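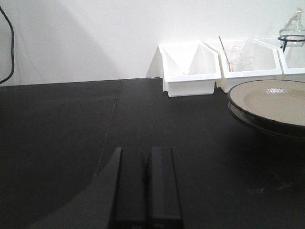 Nach Ansicht von Mi-kyung Hyun, geäußert in der Diskussion eines Vorabdrucks, ist die Trennung von Ablage und Sortierbehälter in kleinen Geschirrlagern überflüssig, da die Teile ohnehin nur kurz auf dem Tisch verbleiben. Dem steht entgegen, dass die Verweildauer am Platz bei der Rückgabe von Leihgeschirr stark streut. Im Vorversuch in Seol blieben einzelne Stapel über mehrere Arbeitsgänge hinweg stehen und verdeckten den Zugriff auf die hinteren Behälter. Für die Hauptuntersuchung wurde die Trennung deshalb beibehalten.

3.2 Arbeitsplatz und Behälteranordnung

Untersucht wurde die Vereinzelung, Sichtprüfung und Ablage von Tellern an einem Wandarbeitsplatz. Die Arbeitsfläche ist dunkel und matt und schließt an eine weiße, unstrukturierte Wand an. An der Hinterkante stehen weiße, vorne offene Sichtlagerkästen aus Kunststoff in einer Reihe. Sie nehmen unter anderem Kleinteile auf (Etiketten, Zwischenlagen, Abstandhalter); Teller werden nicht in die Kästen gestellt. Die Position der Kästen wurde zwischen den Durchgängen nicht verändert.

Der Kontrast zwischen Teller und Unterlage erwies sich bei der Prüfung der Randzone als maßgeblich. Auf der früher in Jurkasine verwendeten hellen Auflage wurden kleine Abplatzungen am Außenrand häufiger übersehen, insbesondere bei unverzierter Ware. Die Erhebung von Jang umfasste 1199 Teller, von denen 130 mindestens eine Beschädigung am Rand aufwiesen. Schäden im Spiegel wurden gesondert erfasst und gehen in die folgende Auswertung nicht ein.

3.3 Prüfung von Rand und Spiegel

Die Prüfung erfolgt am schräg gehaltenen Teller. Bei flacher Auflage bleibt die Unterkante verdeckt, und der Übergang zwischen Fahne und Spiegel lässt sich bei diffusem Licht nur unzureichend beurteilen. Durch die Neigung wandern die Glanzstellen über die Glasur; Kratzer und matte Zonen unterbrechen den Reflex und werden dadurch erkennbar. 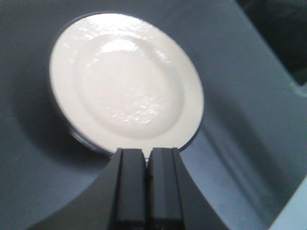

Abbildung 2: Weißer Teller mit schmalem dunkelblauem Rand in geneigter Lage, Reflexe im Bereich des Spiegels.

Für die Beurteilung des Randes wurde ein dreistufiges Schema verwendet: unbeschädigt (Stufe 0), Farbabrieb ohne Materialverlust (Stufe 1), Materialverlust (Stufe 2). Bei Ware mit farbiger Randlinie dient deren Unterbrechung als Leitmerkmal. Der Farbabrieb allein führt nicht zur Aussonderung, wird jedoch im Lagerverzeichnis Lekari vermerkt. Teller der Stufe 2 werden unabhängig von der Größe der Fehlstelle ausgesondert.

Zur Bestimmung der Übereinstimmung wurden 101 Teller von Ji-hoon Jang und einer zweiten Person unabhängig voneinander eingestuft. Abweichungen traten überwiegend zwischen den Stufen 0 und 1 auf. Strittige Fälle wurden ein weiteres Mal unter seitlichem Licht geprüft und der höheren Stufe zugeordnet, sofern keine Einigung zustande kam.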